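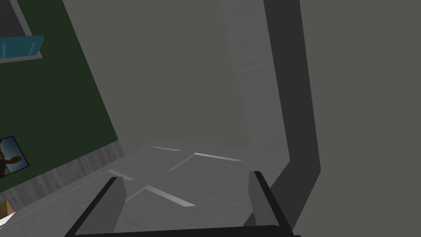
## 4. Préparer le sol avant la pose

Le meuble bas Plalia est livré droit. Votre sol, lui, a ses opinions. Cette section s'adresse aux personnes qui posent le caisson sur un parquet ou sur un revêtement à veinage bois, clair de préférence, car les rayures s'y voient un peu moins.

1. Videz la zone de pose et passez l'aspirateur. Un gravillon sous un caisson chargé fait un excellent outil de gravure.
2. Posez le niveau dans les deux sens, puis en diagonale. Notez le point le plus haut au crayon, sur un ruban de masquage et pas sur le parquet.
3. Vissez les 4 pieds réglables à fond, puis ressortez-les de deux tours.
4. Amenez le caisson à deux personnes. Le soulever seul est possible, une fois.
5. Réglez d'abord le pied placé sur le point haut, les autres ensuite.

> **Attention.** Ne glissez jamais de carton plié sous un pied. Le carton se tasse, la porte frotte, et vous nous écrivez en janvier pour nous dire que la porte frotte.

**Note.** Sur un sol chauffant, coupez le chauffage la veille. Le manuel Prirnis du socle dit l'inverse ; il a été rédigé pour l'ancien modèle et nous avons renoncé à le faire corriger.

## 5. Façades et boutons

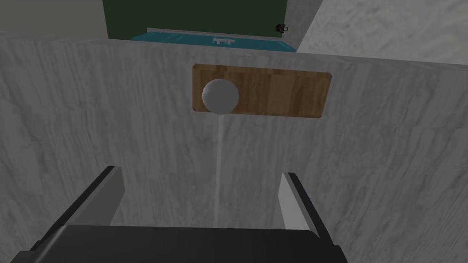
*Temps de lecture : 4 minutes*

Un bouton blanc tout rond sur une plaque de bois attire l'œil, donc le doigt, donc le défaut d'alignement. Prenez votre temps.

1. Laissez le film de protection sur la façade jusqu'à la fin. L'envie de le retirer est forte, tout le monde la connaît.
2. Collez le gabarit Fetside à l'endroit prévu et vérifiez-le au niveau. Le bord du plan de travail n'est pas une référence.
3. Marquez le centre du trou avec un pointeau, sans frapper.
4. Percez depuis l'avant, une cale de bois serrée derrière la façade, à vitesse lente.
5. Présentez la vis par l'arrière et vissez le bouton à la main. Quand il ne tourne plus, il est serré. Le quart de tour « pour être sûr » est la première cause de commande de pièces détachées.

> **Attention.** Une façade à motif marbre peut s'écailler au perçage. Un morceau de ruban sur le repère limite les dégâts. Le mastic de retouche Phan les dissimule, à condition de ne pas allumer la lumière.

**Entretien.** Chiffon doux, eau tiède, savon neutre. Ni vinaigre, ni poudre à récurer, ni recette de famille.

Si le bouton prend du jeu, resserrez la vis par l'arrière. S'il en reprend le lendemain, remplacez la rondelle (référence 19 du sachet, celle que vous avez mise de côté parce qu'elle semblait en trop).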